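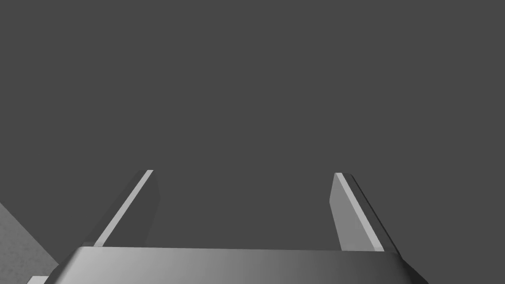

PRE-PURCHASE INSPECTION CHECKLIST: PARALLEL-JAW GRIPPER, SIMULATED CELL
Site: Metamham, packing line
Supplier under review: Drumeck
Completed by: Soledad Kincaid
Checked by: Amos Ostrowski
Status: open, two items outstanding

Scope
Covers the gripper model in the simulated cell and the paperwork behind the quote. Arm, controller and floor guarding are on a separate sheet (Rafferty Baptiste). Marks used: OK, NOT OK, N/A, HOLD.

Section A - Gripper model

A1. Fingers match the type quoted (two, parallel, flat blade). OK
A2. Fingers empty at start of check. OK
A3. Jaws open wide enough for the widest carton insert. HOLD
Comment: the gap looks generous on screen but the drawing gives closed and open stroke for the standard finger only. Drumeck to confirm for the blade finger. Do not order spares until this is in.
A4. Fingertips level with each other. OK
Comment: judged by eye in the gripper view. To be measured on the real unit at acceptance.
A5. Fixings, labels and rating plate shown. NOT OK
Comment: the model carries none. Acceptable for budgeting, not for the maintenance file. Ask for the detailed model with the order.
A6. Pinch points identified. OK
Comment: between the finger faces, and between finger and palm. Both added to the risk assessment.

Section B - Cell and surroundings

B1. Work surface present in the model. OK
Comment: only a corner of it shows from the gripper view. Height was taken from the layout file.
B2. Clearance between palm and nearest surface. HOLD
Comment: the palm is wider than the one in the layout Westerberg drew for us last May. Otis Lindgren is re-running the approach path with the new width. If it fouls, the bracket has to be lengthened and the quote changes.
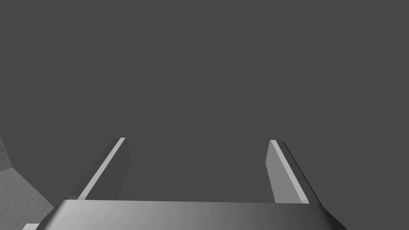 B3. Gripper view usable for operator training. NOT OK
Comment: plain dark backdrop and very little to judge distance by. Trinity Ridgeway has asked for a floor grid and a carton in the model before anyone is trained on it. No charge expected, but get that in writing.
B4. Emergency stop position agreed. OK
Comment: left of the operator, as on the existing line.

Section C - Cost and planning

C1. Gripper price within budget line. OK
Comment: quoted at £621 per unit, standard fingers. Two units, one fitted and one spare.
C2. Blade fingers priced separately. OK
Comment: £99 a pair. Check whether this includes the mounting screws, as the Revari quote did.
C3. Allowance for installation and guarding changes. HOLD
Comment: some £1,000 pencilled in. Depends on B2. Rafferty thinks it is light if the bracket changes.
C4. Service interval stated. NOT OK
Comment: the data sheet says "regular". We need cycles or months, whichever comes first.
C5. Delivery fits the shutdown. OK
Comment: only if the order is placed before the stroke figure is queried a second time - see A3.

Outstanding before sign-off
A3, stroke for blade finger: Drumeck
B2, palm clearance: Otis Lindgren
C3 to be closed once B2 is back.

A5, B3 and C4 may be carried as conditions on the order. Return the marked-up copy to Amos by 4 pm on the day the clearance result comes in.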